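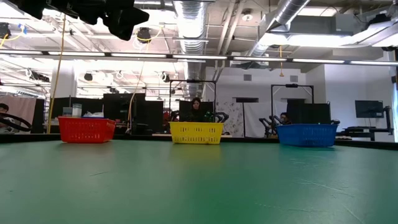

Sorting task, team notebook – entry 2019-10-06

Order of baskets fixed for the whole term: red left, yellow middle, blue right, all at the far side of the green table. Please do not exchange them. Dagim's program has the order written inside it, and I don't want to search again for a mistake which is only a basket.

Blue is a bit wider than the other two. Gerardo wants to use one drop point for all three, measured from the left rim. I think we should measure from the centre of each basket. We did not agree yet, so both versions stay in the folder.

Settings from today:
Drop height above rim: 25 mm
Table to base, far row: 455 mm
Wrist limit: 360 degrees, but the cable does not like it. Keep to half.

First run with the new values stopped at yellow. The arm went to the right place and then waited for a signal that the script never sends. Kalkidan found it, line missing after the copy from Lidow branch. Second run went through all three colours, slowly.

The old scratches on the table top confuse the colour threshold when the object is pale. I tried a higher value and it helped a little – not enough for the white pieces. Lamai suggests to leave white out until the Cillen round in April. I would prefer to keep it.

To do:
Hubert – print the score sheet, 2 copies
Dagim – move basket positions out of the code into the settings file
me – ask Gerardo about the drop point again, with numbers this time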